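Perero opens household packing service for single fragile items

Perero, the removals and storage firm, has announced a packing service for customers who need only a few breakable things wrapped for a move. Bookings open in May through the company's Sjögren and Gurnach branches.

The service covers crockery, glassware and small kitchen appliances. Customers may bring in up to 13 items at a time, and each is wrapped separately, taped and placed in a carton marked with its contents. A trial carried out with the housing association Zikura covered 115 households and over 400 pieces of tableware.

"Many of our customers own one or two bowls that matter more to them than the rest of the cupboard," said Alvar Söderlund, managing director of Perero. "They asked us for careful wrapping without the cost of a full removal, and we are pleased to offer it."
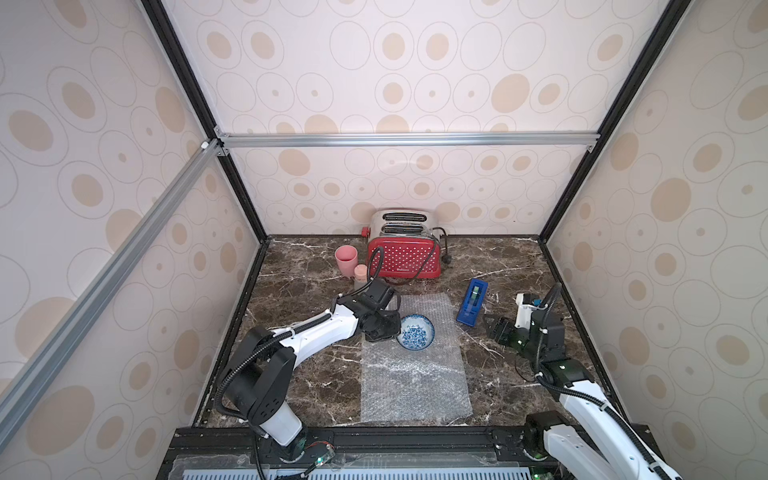

Bowls are wrapped in clear bubble wrap, with the sheet laid flat on the table and the bowl set on it before the sides are folded in. Toasters and similar appliances should be emptied of crumbs before they are handed over, and their leads are tied and packed with them.

Hjørdis Midtbø, head of customer services, will oversee bookings at both branches. Packed cartons can be collected after 2 pm on the following working day or held in storage at the usual rates.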